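### 3.2 Single-portion packing at the counter

Glazed doughnuts were packed one to a lined kraft-paper boat and placed on dark serving trays (Figure 4). 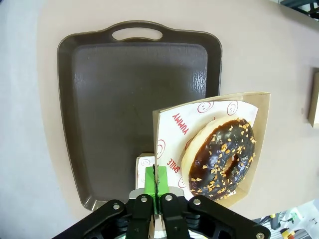
Why use a liner? Glaze sticks to bare kraft paper, and the liner limits the loss of topping at removal.

Packing at the Konari counter followed the order of Ostermann's protocol: boat, liner, doughnut, tray. Toppings differed between portions – sprinkles, drizzle or crushed pieces – and were

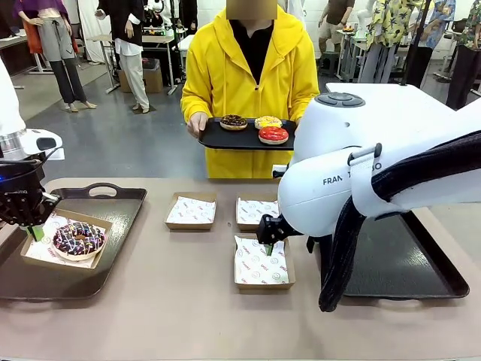 recorded separately for each of the 341 portions. Boats with torn rims were excluded (19 in total). 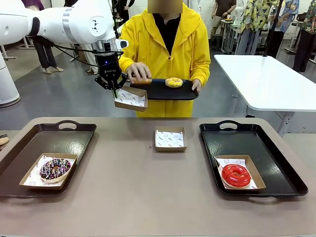 How was topping loss measured? Each liner was weighed before packing and again after the doughnut had been removed.

**Figure 4.** Doughnuts, lined boats and serving trays at the counter.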